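To: Eshun Residents' List
From: Kumiko Hattori, Building Services Office
Date: Apr 8, 2024
Subject: Re: Window coverings in the Dillen building

Dear residents,

Thank you for the questions received after the December notice. The office is replying to the whole list, as several households have raised the same points.

> On the matter of curtains, the notice says that all window coverings
> facing the courtyard must be "plain and light in color." Does this apply
> to the side the neighbors see, or to the side in the room? We have had
> patterned curtains for years and would prefer to keep them. Also, is the
> building paying for new rails, or are we?

The rule applies only to the side that faces the courtyard. Patterned curtains may remain in place if they are backed with a plain lining in white, cream, or pale gray. Windows on the street side are not covered by the rule, and neither are curtains used inside the apartment, such as those hung over shelving or in doorways.

The cost of rails is shared. The building will contribute up to $100 per apartment toward replacement, and any amount above that is the responsibility of the household. Indness has been appointed to carry out the work in all 348 apartments. Residents who wish to use another installer may do so, but should send the office a copy of the invoice within 4 weeks of the work being completed.

Lining fabric can be ordered through the office at the Elance trade price. Please measure the full drop of the window and add 2 inches for the hem. Orders cannot be changed once fabric has been cut.

Requests for an exemption should be made in writing and should include a photograph of the curtain concerned.

Sincerely,
Kumiko Hattori
Building Services Office

Attachment:

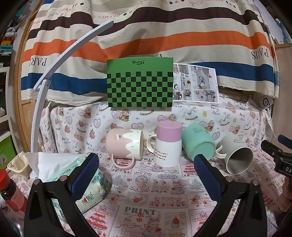
Patterned curtain, striped, with worn lower hem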